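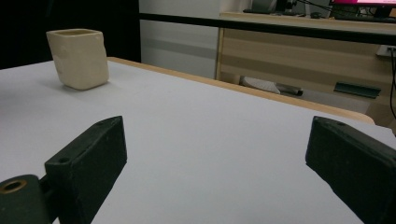

Chapter 7. Taking the Skin History

14 min read

7.1 Purpose of the history

Most errors in the assessment of a skin complaint are made before the skin is examined. A rash has a limited number of shapes and colors, and many unrelated conditions share them. The history narrows the list. It also sets the order of the examination, decides whether a sample is needed, and records the state of the complaint so that a later visit can be compared with it.

This chapter covers the history for an adult with a new or changing skin complaint. Histories for infants are covered in Chapter 9. The full examination, including the scalp, nails and mouth, follows in Chapter 8.

7.2 Onset and course

The first question concerns time. Ask when the skin was last normal, and record the answer in the patient's own words before converting it to a date. Patients tend to give the date on which the complaint became a nuisance, and the true onset may be weeks earlier. Ask next where the first spot appeared, whether it moved or spread, and whether any part has cleared.

A complaint is described as acute when it has lasted less than six weeks and chronic when it has lasted longer. The cutoff is a convention. It is applied most strictly to hives, where it affects the choice of tests.

Daily variation should be noted separately from the overall course. Single hives usually fade within 24 hours, although new ones may appear elsewhere. A mark that stays in one place for several days and leaves a bruise is a different finding and should be recorded as such.

7.3 Symptoms

Itch, pain, burning and numbness are recorded one at a time. For itch, three details are needed: the time of day at which it is worst, whether it disturbs sleep, and whether other people in the household also itch. Itch that is worse at night and shared within a household suggests scabies until another cause is found.

Pain that comes before a rash on one side of the body suggests shingles. The patient may have been seen elsewhere for the pain alone — back strain is a frequent first label — and the earlier visit should be listed.

7.4 Exposures

Contact reactions are often missed when the question is too broad. "Have you used anything new?" is a poor question, as an allergy can develop to a product used for years.

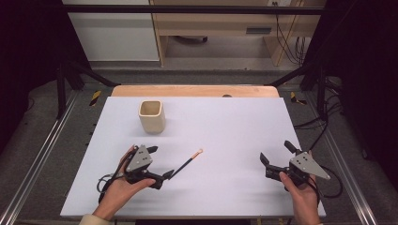

A better method is to go through the day in order, from washing in the morning to bedding at night, and to write down each product that touches the affected area. Work and hobbies are taken the same way. Gloves, soaps, glues, plants and metals each get their own line on the form, and a blank line is marked "none" so that it cannot be mistaken for a question left out.

In the Grova clinic series, used throughout this book, 1433 adult records were reviewed. Of these, 226 had no entry under exposures. The records came from three sites, Grova, Lidberg and Kravchuk, which used different intake forms at the time. The Stastura form, printed in Appendix B, replaced all three and is the one used in the exercises.

7.5 Medicines

List every medicine taken in the eight weeks before onset, with start dates and dose changes. Include eye drops, injections, herbal products and items bought without a prescription. Many common drug rashes begin four to 14 days after a first dose, though some severe reactions begin later. A medicine that has been stopped stays on the list.

Treatments already put on the skin are listed separately. Steroid creams can change the look of a fungal infection enough to hide its border, and an antifungal cream used shortly before a scraping may produce a false negative result. Record the name, strength, number of uses per day and date of last use.

7.6 Past and family history

Ask about eczema, asthma, hay fever, psoriasis and skin cancer in the patient and in first-degree relatives. For skin cancer, record the type if it is known. "A mole taken off" is not a diagnosis — request the pathology report where one exists.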